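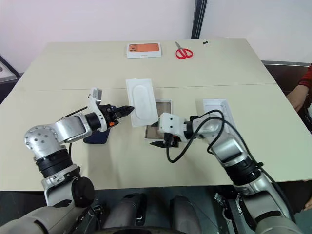

Guides > Packing and Storage > Boxed Phones

Overview Packing Labels Storage Help

Section 8: Putting a phone back in its box

Shares 27 Comments 8

Sooner or later most of us need to send a phone on to someone else, and it is so much nicer to receive one properly boxed! This section of the Siltemeo home packing guide takes you through it at an easy pace. Set aside a quiet spell, clear a good stretch of table, and have the box, its lid, the tray and the phone all within reach before you begin.

1. Lay the phone flat on the table, well away from the edge. Switch it off first, and take off any case or stick-on ring (these are easy to forget, and the lid won't close over them).

2. Wipe the phone front and back with a soft dry cloth. Take your time around the camera lenses, where pocket dust likes to gather.

3. Set the lid to one side with its picture facing up, and keep the open half of the box in front of you.

4. Put any papers or cable that came with the phone in the bottom of the box. Fold the papers along their old creases – new ones make them thicker.

5. Lower the tray into the box one end first, then let the other end down. If it rocks or sits proud of the rim, lift it out and turn it end for end. Please don't press on the middle.

Note: Trays differ from one model to the next. Some carry the phone on top and others go underneath it, so follow the order you found when you first opened the box.

6. Place the phone in its position, screen side down if that is how it came to you, and bring the lid down slowly. A good lid settles under its own weight, and you can have a sip of coffee while it does.

CAUTION: Keep scissors closed and off to the side while the phone is out. Use them only once the lid is on, for trimming tape or paper.

Note: Boxed phones going into a drawer for a long stay should be charged to 40 percent or a little over before step 1. Eglė Mets, who wrote the first version of this guide, puts a reminder in her calendar every June to check hers.

For wrapping the closed box for the mail, go on to Section 9.

Previous Next Contents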